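Grelleo Releases Version 8 of Coline Manipulation Software

Update adds a shared planner for soft household items and wrist-view replanning

PLESNESS, Sunday, March 23, 2025. Grelleo today released version 8 of Coline, its perception and motion planning software for one- and two-arm robots. The release covers soft objects such as cushions, bags and folded cloth, which earlier versions handled through a separate add-on package.

Coline 8 keeps one object model for all cameras on the robot. Views from the wrists and the head are merged into a single estimate of where the fabric is and which edges or corners can be reached. Grasp candidates are scored again at 10 Hz during the approach.

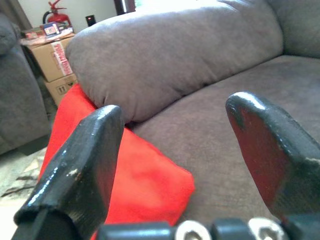
A candidate is dropped when the predicted finger path crosses furniture. The planner then selects the next corner or edge on the list without returning the arm to its start pose. The clearance margin is set per joint group and can be changed while the controller is running.

Two-arm tasks use a new coordination layer. It assigns one contact to each gripper, limits the distance between the two wrists, and slows both arms if either one falls behind its planned path. Cable routing can be entered as a keep-out volume that moves with the arm.
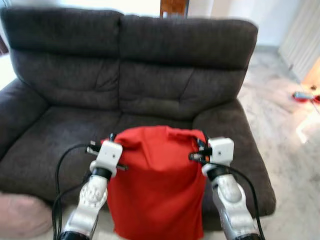

Page last modified: 03/23/2025 by Grelleo Press Office

Grelleo tested the release at its Plesness site in a furnished living area. The regression suite holds 2,229 recorded approaches, of which 449 are new in this version. The new recordings cover items on sofas and on bare floors, including polished stone, where reflections had caused false edges in the depth estimate. Version 8 filters these by comparing successive wrist views before an edge is passed to the planner.

The log viewer has also been rewritten. It plots gripper opening, planned path and grasp score on one time axis, and exports any segment as a replay file. 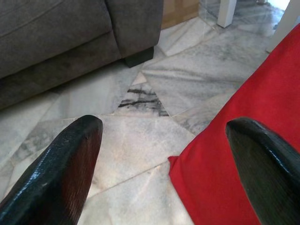 Availability

Coline 8 is available to current license holders as a download. Version 7 will receive fixes through August. Configuration files from version 7 load without changes, except for custom grasp scoring modules, which must be rebuilt. Integration support is provided by McAlister.

Press contact: Grelleo Press Office, Plesness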